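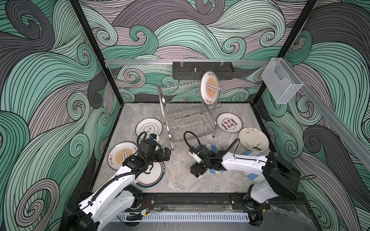 Research Assistant, Maritime Borders and Island Disputes

Covel is a small institute that studies how neighbouring countries argue over land and water, and how, now and then, they stop arguing. We are looking for two research assistants to join our islands programme from September, and we would love to hear from people who enjoy slow reading, old maps and long conversations about where a fishing limit ought to begin.

The programme is led by Ngozi Nnaji, who came to us after many years of advising negotiating teams and who still keeps every notebook from that time. Her present work looks at what happens to the people who live beside a disputed strait while the talks go on above their heads: whether the ferry keeps running, who may visit a family grave on the other shore, what a skipper does when two coastguards give him two different orders. It is patient work, and a good deal of it is done on the telephone.

You would spend roughly half your week in our reading room, going through treaties, ministry statements and local newspapers and writing short notes on what you find. The rest goes on interviews, on helping to prepare our briefing papers (which are read by diplomats, journalists and quite a few schoolteachers, so they have to be clear), and on looking after the Irer archive, a collection of 400 letters and charts left to us by a retired harbour pilot. The archive has a card index of its own, with its own spelling, and you will grow fond of it in time.

We don't mind what you studied. Past assistants have come from law, geography, languages and, in one case, a bakery. You should be able to write plain English and read at least one other language well enough to follow a newspaper. We also hope you can listen to two sides of a quarrel without hurrying to pick one. Some experience of interviewing would be welcome, though we are happy to teach it.

The posts are full time and last for 2 years, with a trial period of 6 months. There is some travel, usually by train and sometimes by rather small boats - do tell us if you would prefer to stay ashore, as it can nearly always be arranged. We can also be flexible about hours if you have children or parents to look after.

To apply, please send a letter of no more than two pages and a piece of your own writing on any subject to Costel Dumitrescu at our office in Balogun House, Mumodham. A CV is useful, but we read the letter first. Costel is also glad to talk through the job beforehand and is easiest to reach by telephone before noon. Interviews will be held in person, with your fare paid, and there will be lunch.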